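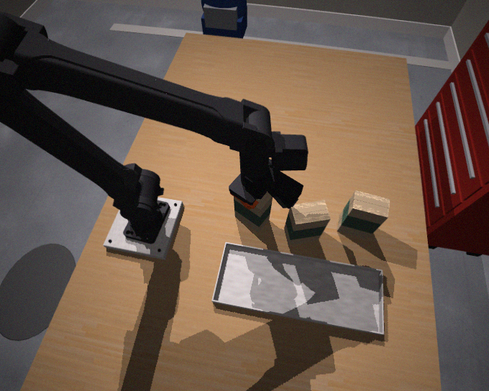 Wer wissen will, ob ihm eine Maschine demnächst die Werkstatt aufräumt, fängt am besten mit der langweiligsten Arbeit an, die es dort gibt: Kleinteile vom Tisch in eine Schale legen. Mein Neffe macht das für Kekse, ich mache es unter Protest. Ein Roboterarm macht es in der Simulation, und zwar unter Bedingungen, die ich mir auch wünschen würde. Drei Klötzchen, oben Holz, unten grün, dazwischen Luft zum Greifen, davor eine flache graue Schale, in der noch nichts liegt. Keine Sägespäne, kein Kaffeebecher, kein Bleistift ohne Spitze. Auf meiner Werkbank liegt unter jedem Klotz noch ein Klotz und darunter eine Rechnung.

23 Kommentare · 76 Mal geteilt

Trotzdem lohnt es sich, bei den Maschinen abzuschauen. Was einem Greifer das Leben leicht macht, hilft nämlich auch Leuten mit zwei Händen und wenig Geduld.

Abstand lassen. Zwei Finger breit zwischen den Teilen, dann greift man beim ersten Mal richtig. Schrauben, die als Haufen daliegen, sortiert kein Roboter gern und ich auch nicht. Haufen erst flach ausstreichen, am besten mit der Kante eines alten Geodreiecks.

Flache Schalen nehmen. In hohen Dosen sammelt sich unten das, was man braucht. Ich habe elf Marmeladengläser durch vier flache Schalen ersetzt und suche seitdem nur noch meine Brille.

Feste Plätze. Die Schale steht immer an derselben Stelle, notfalls mit Kreppband umrandet. Die Kollegen bei Wisholm, wo ich früher die Werkzeugausgabe gemacht habe, haben darüber gelacht, bis einer im Dunkeln den 13er-Schlüssel gefunden hat.

Licht von zwei Seiten. Harte Schatten verstecken kleine Teile, und eine Kamera fällt darauf genauso herein wie das Auge über fünfzig. Eine zweite Klemmlampe kostet weniger als die Unterlegscheiben, die man im Lauf eines Jahres nachkauft.

Und was können die Dinger nun schon? Catríona Ó Conaill, mit der ich mich seit Jahren über solche Fragen streite, hält einen Greifarm in der Hobbywerkstatt für eine Sache von wenigen Jahren. Ich habe ihr eine Liste geschickt. Gleiche Teile aufnehmen und ablegen: ja, wenn jemand vorher aufräumt. Wäsche falten: mit viel Zeit und ohne Spannbettlaken. Spülmaschine ausräumen: die Teller vielleicht, aber wohin mit dem Deckel, zu dem es keine Dose gibt? Einen verklebten Leimpinsel retten — das schaffe ja nicht einmal ich.

Sie schrieb zurück, ich solle erst einmal meine Schublade aufmachen. Darin lagen 34 Kabelbinder, ein Türstopper und der Schlüssel für ein Fahrradschloss, das in Flevidton an einem Zaun hängt.

Bis auf Weiteres also Handarbeit. Abends fünf Minuten, bevor das Licht ausgeht: alles Gleiche zusammen, alles Spitze in die Schale, alles Unbekannte in eine Kiste mit Datum. Was im August noch drinliegt, kommt weg. Den Türstopper habe ich behalten.

Nächstes Mal: Leimflecken auf Eiche, und warum Essig nicht immer hilft.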